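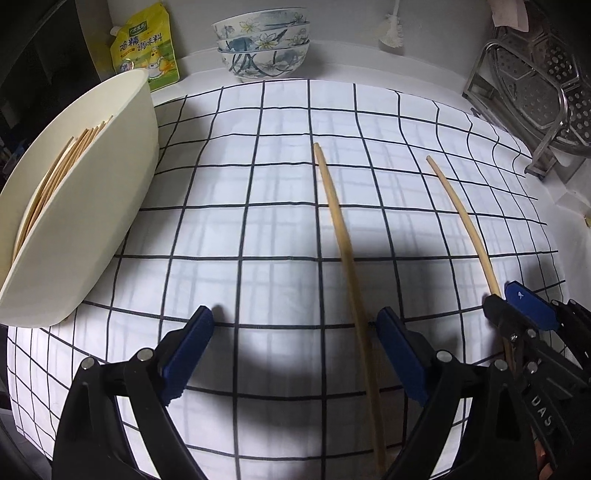

## 4. Rules for two-handed collection at the table

The rules below were written at Landlow in July 2023 and tried on the Brasside set, 383 recordings in all. We kept 161. Most of the rest went for reasons that had nothing to do with skill: a start state left over from the run before, a tool picked up late, a cloth dragged half off the table.

**4.1 Start state.** Objects go back to the start layout before every recording, by hand, with both grippers down. Near enough is not good enough for thin things. Chopsticks are the worst case we have, they roll, and a stick lying a finger's width off changes the whole approach (see Figure 4).

Figure 4. Chopstick task, hand-held grippers. Two sticks on the gridded cloth, one at the jaws of the right-hand gripper, the others in the cream basin.

**4.2 Background.** Leave the room as it is. Bowls, dish rack, seasoning pouch, all stay put. An earlier draft (Mikuš rules, version 2) asked for a bare counter, and operators at both sites ignored it. We droped the rule. What matters is that nothing in the background gets moved halfway through a batch.

**4.3 Grippers.** Check pads and screws before each batch of 30. A loose screw ends the batch, no field repairs. Both grippers must open fully on the first try. Log pad changes, date and side.

**4.4 Hands.** Fingers stay on the grip. If the operator touches an object with a bare hand the recording is void, even if the task was finished. 29 recordings went this way. Harsh maybe, but a mixed set is much harder to clean later then a small one.

**4.5 Labels.** One label per recording, written straight after, by the operator. Wodedik accepts free text, we don't: pick from the list or mark "other" and say why.

Rule 4.4 is still argued over. A softer version, where the touched part is cut and the rest kept, goes on trial in August.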